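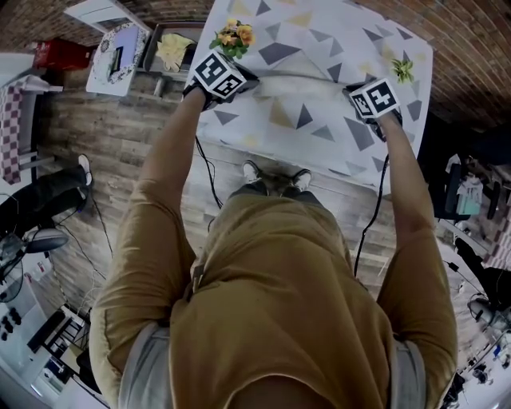 Dolan, 10/22/26

Progress report to the Kondel Fund: cloth table linen in the dining room, second reporting period

The grant was made on the understanding that moving from paper covers to cloth would cut waste, look better and cost no more to run by the end of the first year. We can report on the first two with some confidence. On the third we remain doubtful, and we would sooner say so now than in December.

The linen from Jorkora arrived complete: 94 tablecloths and 213 plain pieces, the latter covering napkins and drying cloths. The catalogue called the patterned tablecloths "easy care". We have reservations about that phrase. The triangle print in greys and pale mustard is cheerful enough on a white ground, and the colours have held up, but a white ground shows everything, and the cloths keep their storage creases. There is a faint one running across the cloth with the flowers on it, and that cloth had been put on the table as ready for use. Ironing would deal with it. Ironing was never in the budget.

Hang is the other complaint. The supplier's size chart promised a generous drop on a rectangular table. On the table shown at the top of this report the cloth hangs only slightly over the near edge. We raised this with Jorkora, who offered to exchange unwashed stock, by which time very little of it was unwashed. Future orders should be measured against our own tables.

The flowers were a late addition to the plan and we argued against them, expecting them to be in the way whenever a cloth was changed. They have been less trouble than we feared. A small pot of yellow and orange flowers near the far side leaves most of the surface clear. The loose greenery is harder to defend. A sprig lying by itself on a tablecloth looks like something that was meant to be tidied up, and several diners have tried to do just that. We propose to drop the sprigs and keep the pots.

Laundering is where the claims and the results part company. Jaltov quoted on the basis of 100 pieces a week and has charged on that basis even in weeks when we sent fewer. The quote also assumed that cloths would go out flat and counted. In practice they went out bundled, came back bundled, and had to be sorted at our end, a cost that does not appear in anyone's figures. We have asked for a revised rate and have been told one is coming. We were told the same in the last period.

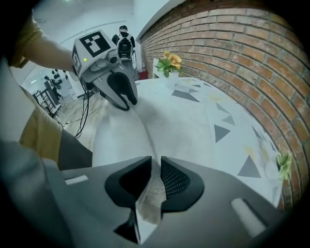
Folding takes longer than the application said it would. The application allowed for a quick fold straight from the laundry bag, with each piece finished in one go and put on the shelf. That may be true of a napkin on a good day. Soft white cloth does not behave like paper: pinch it by one folded edge and the rest comes up in a mound, with very little to tell you where the next corner is. The fuzzier pieces are the worst for this. We are now trying a standard fold in thirds, edges found first, on a cleared table. It is neater. Whether it is quicker we cannot yet say, and we would be wary of any time saving reported before the method has been used through a busy stretch.

On waste, the result is sound as far as it goes. Our last order of paper covers, a carton of 1000, is still unopened in the storeroom. That is a real change in what we throw out. It leaves out the water and power used in laundering, and we have no reliable way of measuring either from here. The statement in the original application that cloth is "the greener choice in every respect" should be treated as unproven, and we would prefer that it not be quoted in the Fund's newsletter.

Spending to date is within the approved total, mainly through underspending on the sideboard, which has not been bought. Clean linen is kept on open shelving in the meantime and gathers dust on the top layer.

For the next period we ask the Fund to agree to three changes: move the sideboard money to laundering, allow us to seek a second quote alongside Jaltov's, and put off the purchase of matching runners. We have not seen a convincing reason for the runners. The revised budget sheet will follow once the new laundry rate has been received in writing.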